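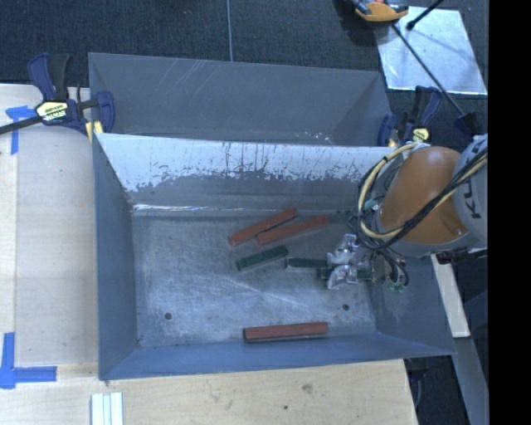 4.2 Sorting Without Instructions

Participants in the first experiment had been told what the categories were. In the second we told them nothing, partly to see whether categories would emerge anyway and partly on the suspicion that our earlier instructions had done most of the work. Each of the 123 adults received a tray of blocks and the request to "put these in order." Several asked what order. The experimenter, Yesenia Inga, had been trained to reply "whatever seems right to you," a sentence she reports she can no longer use in private life.

Color won, as it usually does. Most participants sorted by color first and turned to size only when colors ran out. This agrees with Jetum's account, in which people reach for the feature that costs the least to notice, and it is hard to square with Paucar's, in which they reach for the feature that would be the most useful later. Nothing about our task was useful later, so Paucar may fairly object that we never gave the theory a chance.

Figure 3. Colored rectangular wooden blocks in an open-topped bin.

The more interesting behavior came after the sorting was done. Participants were free to ring a bell when finished, and a good number did not ring it. They straightened edges. They moved one block a small distance and moved it back. We had set a limit of 600 seconds on the assumption that it would never be reached, and 15 participants reached it. Stindel calls this kind of activity "residual tidying" and treats it as noise. We coded it anyway, which produced 1269 separate adjustments and one strained friendship between coders.

Adjustments were not spread evenly. They clustered at the boundaries between groups, where a block of one color stood next to a block of another, and were rare inside a group. When asked afterward, participants said that the boundary "looked off" or "needed space." One said she had been waiting for us to stop her.

Nerkar's boundary model predicts this clustering but also predicts that it should fade with time. Ours did not fade. We see two possible readings. Either the boundaries bothered people for as long as they could see them, or the participants had noticed that the waiting room was colder than the testing room. The second reading is tested in Section 4.3.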